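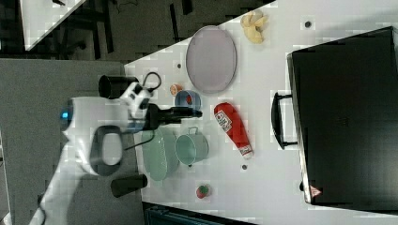 Zamuvine boathouse and guest cabin: progress report to the Mthembu Fund
3 June 2018 is the close of the second reporting period, and this report is dated June 3, 2018.

Work done
The foundation piers for the cabin are finished and the floor frame is on. We lost time to high water at the landing, when the barge could not get in close enough to unload. Imex moved the remaining timber by small boat, 400 boards in all, and stacked them under cover behind the old boathouse.

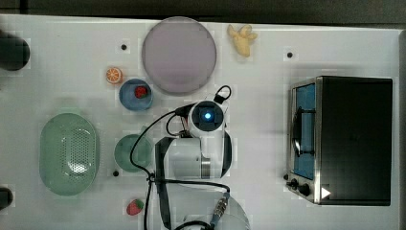 The roof trusses were made on the mainland and are waiting at the Rornex yard. They will come over once the crane has been inspected. The boathouse slip has been cleared of silt and the rotten sill on the north side cut out. We found more decay in the corner post than the survey showed – it will need replacing, and the architect has drawn a new detail for it.

Kitchen
The cabin kitchen stays as drawn, with one long worktop under the window and open shelves on the end wall. The sink has moved 100 mm to the left to clear a floor joist. 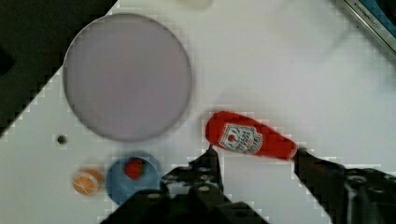
Red ketchup bottle on a white tabletop.

Budget
Spending is within the grant apart from transport. The extra boat trips cost 2000 pounds, which we have met from contingency. The new corner post is not yet priced. We are not asking for more money at this stage.

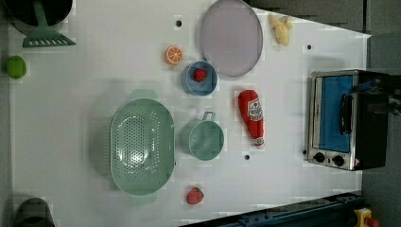
Mint-green colander, with a green spatula and black pan.

Next period
Trusses up and roof boarded by the end of July. Windows are on order, with delivery to the landing still to be agreed. The well pump will be tested after the power cable is laid, a run of more than 40 metres from the boathouse. The septic permit is with the county and we will forward it when it arrives.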